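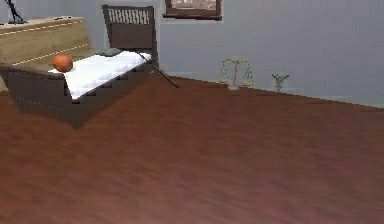
Ticket: Thermostat drops off Wi-Fi overnight
Status: Solved (by me, sort of)
Product: Bivico app, Zumis thermostat

Hi all, I'm opening this because I've read every thread on the help page and none of them quite match what I've got going on. My thermostat works great all day. Then at 2 a.m. it falls off the Wi-Fi, the app says "Device unreachable," and the heat just sits at whatever it was set to last. By breakfast the house is an oven (and my gas bill is not amused!).

What I tried before writing in:
Restarted the thermostat. Fine until the next night.
Restarted the router, a Peng I got from my internet company, Trendholm. Same thing.
Deleted the app and put it back. Lost all my schedules, so thanks for that one.
Moved the router from the closet to a shelf in the hall. Signal went way up, still dropped at 2.

The error in the log is always code 148. I looked it up in the manual and the list stops at 124, so I have no idea what it's supposed to mean.
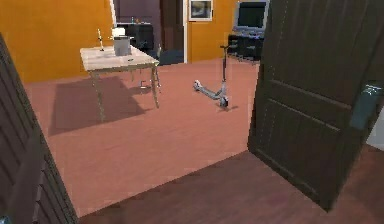

Update, Monday: support wrote back and asked me to do a factory reset. I did it, typed in my 6 schedules again by hand -- the little up and down arrows are murder on the thumbs -- and went to bed feeling pretty good. Dropped again, same time, same code. They also asked if I had a mesh system. I don't, it's just the one router.

Update again: okay, I think I'm onto something. I stayed up to watch it and my phone lost Wi-Fi for a few seconds right at 2 too. So I went digging in the router settings and there's a thing called "nightly optimization" that was switched on. It picks a new channel every night. My phone and laptop hop right back on, but the thermostat just gives up and never tries again.

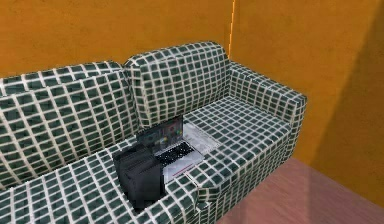
I turned that setting off and picked a channel myself. Four nights now with no drops, and the schedules are all running when they should. I'd still call this a bug on the thermostat side, though. It ought to keep trying to reconnect! Could somebody please add code 148 to the manual? I'm leaving the ticket open until I get an answer on that.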